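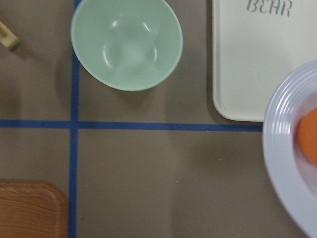 Guides Workshops Borrowing Contact

Household Skills > Kitchen > Setting Up a Shared Kitchen Cupboard

How to Set Up a Shared Kitchen Cupboard

This guide is issued to residents of the Zonville housing blocks who share a kitchen with one or more other households. It replaces the leaflet handed out in October. The method was drawn up by Lena Olszewski of the Zomham residents' office and applies to any kitchen with at least one full-height cupboard and a stretch of open counter.

Before You Begin

Agree on a time when every household can be present. Early evening, from 6 p.m., suits most buildings. Set aside two hours for a first sorting and have the following ready:

- a clean table or counter
- paper to cover it
- tape and a marker pen
- one box for items to be given away
- a copy of the kitchen record sheet

Step 1. Empty the cupboard completely

Take out everything, including items at the back of the top shelf. Wipe each shelf with warm water and a little dish soap and leave the doors open until the wood is dry. Shelf liners that have lifted at the corners should be thrown out. Replacements are kept at the Daher Street office and may be collected without an appointment.

Step 2. Sort by use

Put together the things that are used together. Cutting boards belong with knives and peelers, mixing bowls with measuring cups. Sorting by owner should wait until the next step, as households often find that they hold several of the same item and are willing to share one.

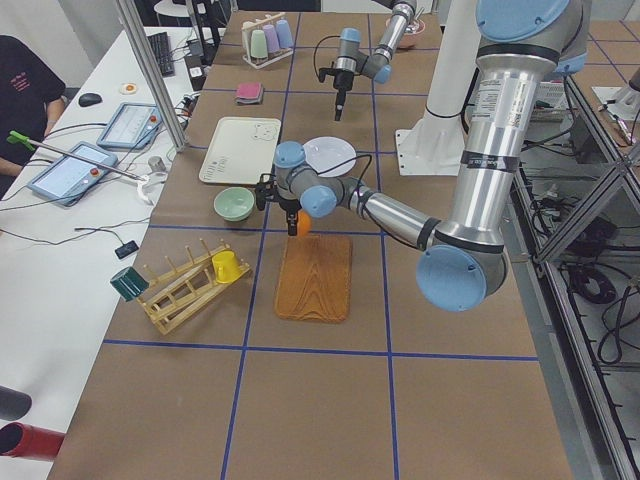 Step 3. Decide what is shared

Each household names the items it wishes to keep for its own use. These are marked on the underside with a small piece of tape bearing the apartment number. Anything left unmarked is treated as shared and may be used by all residents of the kitchen. Items of sentimental value should be stored in the apartment.

Where two households disagree, the item is set aside and the matter is noted on the record sheet. Birger Lindqvist, who handles kitchen matters for the Grernedstead blocks, can be asked to settle the question.

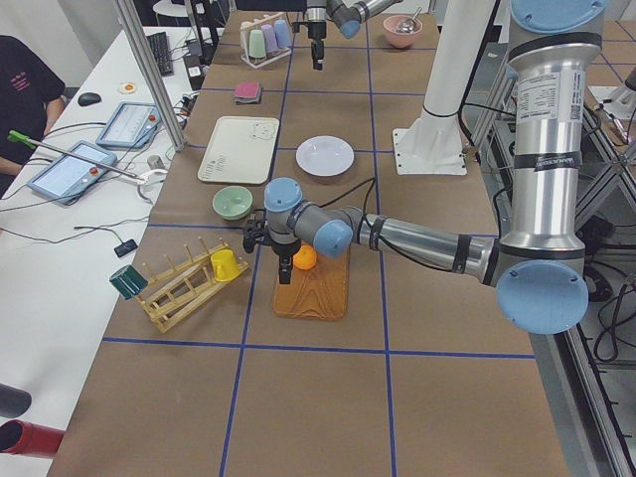 Items set aside in this way must not be used by either household until the matter is closed. Most cases are settled within 15 days.

Step 4. Assign the shelves

Heavy items go on the lowest shelf. Plates and bowls in daily use go between waist and shoulder height. The top shelf is for things needed only a few times a year, such as roasting pans and serving dishes. Do not stack bowls more than 6 high, and do not store glassware above the stove.

Cups may be kept on a rack on the counter if the rack leaves room for food to be prepared. Dish towels should be folded and kept away from the burners. Damp towels are hung up and not returned to the stack.
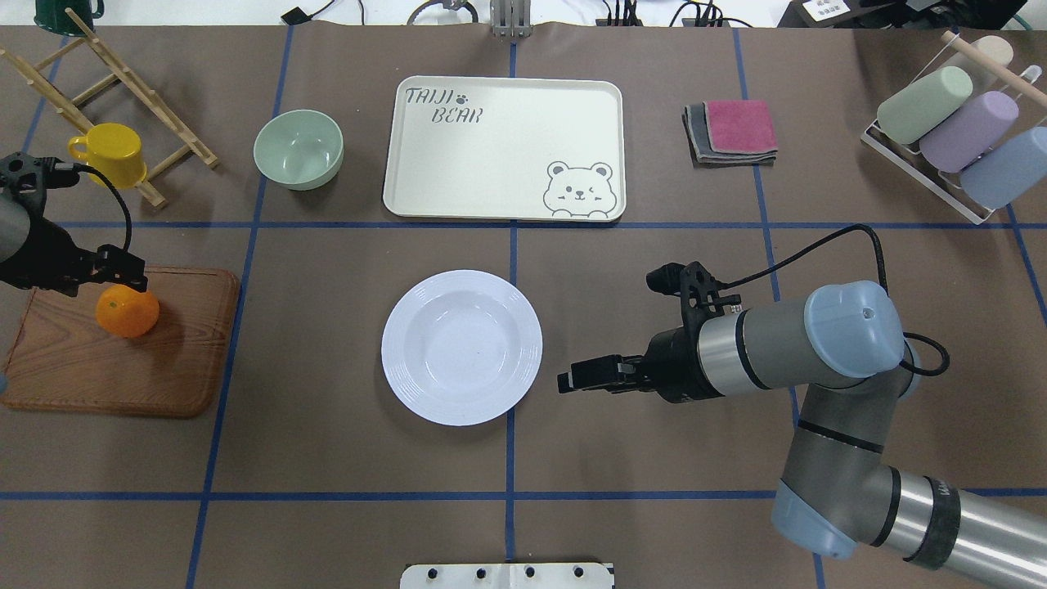 Tray, bowl, folded towels and cups on a rack.

Step 5. Complete the record sheet

List the shared items shelf by shelf. One copy is fixed inside the cupboard door and one is returned to the residents' office. When a shared item is broken or removed, cross it out on both copies and add your initials.

Replacing Items

Shared items may be replaced from the lending store in Zomham. Bring the record sheet with you. The store is on the ground floor, room 105, and the entrance is from the courtyard.

Filed under: Kitchens, Shared Spaces, Resident Guides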